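Week 4 handout: Surfaces, edges and the light that finds them
Introduction to Observational Drawing, Bralten Community Arts

Welcome back, everyone, and a special hello to those of you who joined after the May intake. I promised last time that we'd leave perspective alone for a bit (I could see a few weary faces) and turn to tone, and I've been looking forward to this one for ages.

When we start drawing, most of us reach for the outline. It's a perfectly natural thing to do, and I still do it myself when I'm tired or in a hurry. The trouble is that the world doesn't come with lines around it. What we see is one patch of light or dark sitting beside another, and where two patches meet our busy brains kindly draw a line for us. Tonal drawing means going back a step and looking at the patches first.

Local tone and light

Every object has what we call a local tone – how light or dark it is in itself, before any lamp gets involved. A lemon is light, an eggplant is dark. Then the light arrives and complicates everything. The shadowed side of a lemon can be darker than the shiny spot on an eggplant, and if you don't believe me, put the pair of them on your windowsill tonight and squint.

Squinting really is the best tool you own. It blurs away the fussy details and leaves you with the big shapes. I'd like you to sort those into no more than five tones before you let yourself touch a texture.

White things

White is where most beginners come unstuck. We know the tablecloth is white, so we leave the paper bare, and then there's nothing left for the highlight. A white surface turned away from the light is grey, sometimes a surprisingly deep grey, and you need to be brave with it. Matte blacks ask for the same courage in the other direction. Save your very darkest mark for the deepest shadow and let everything else sit a little above it.
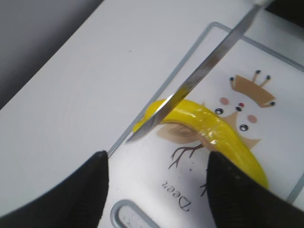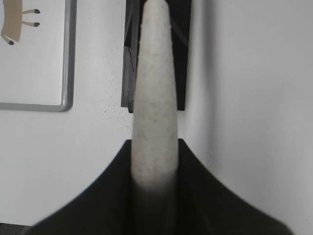

Fig. 4. Matte black next to white. Top: a white tabletop going slightly grey in the shadow towards the left. Bottom: grainy off-white against black, with a faint grey sheen on the upper edges of the dark shape.

Hard and soft edges

A hard edge is where the tone changes all at once, and a soft edge is where it drifts. Cast shadows tend to be crisp close to the object and softer as they travel away from it. Anselmo Chávez, who taught me, used to make us draw an egg for an entire afternoon with no hard edges at all. I grumbled about it then, and I'm rather grateful now!

For home

Please do three small studies, each no bigger than a postcard, of one pale object on a pale cloth. Willow charcoal is lovely for this, or a 4B pencil if you can't bear the mess. Move the lamp between studies and leave the object where it is. Bring them all in by 1st June, even the one you'd like to hide.

Diarmuid Ó Dubhghaill has kindly put a box of plaster offcuts in the Hennessy Room, and you're welcome to borrow one. Pop your name on the sheet by the door, please.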